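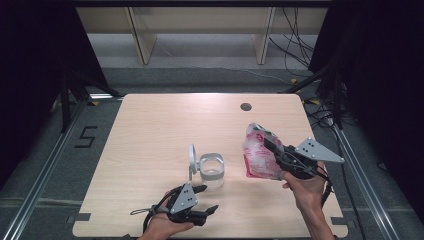

2. Perception and tooling

Present: Songül Kocabaş, Canan Işık, Volkan Taşdemir. Apologies: Berkay.

Segmenter still losing clear film on the pale table, cup OK most of the time. Volkan thinks glare – Canan not convinced, wants the masks checked first. 217 clips relabelled, 40 left.

Left/right gripper poses: time offset fixed in Udov, needs merging. Songül to reveiw.
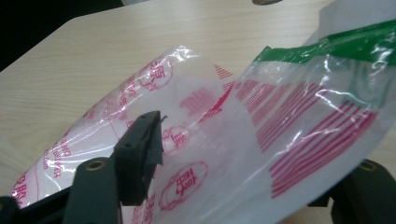

Wrist view, printed film package between the fingers.

3. Planner

Regrasp step times out on soft items. Raise limit to 5 s for now, log every failure. Volkan to write up teh config change.

AOB – none. Next meeting 12/06/2019.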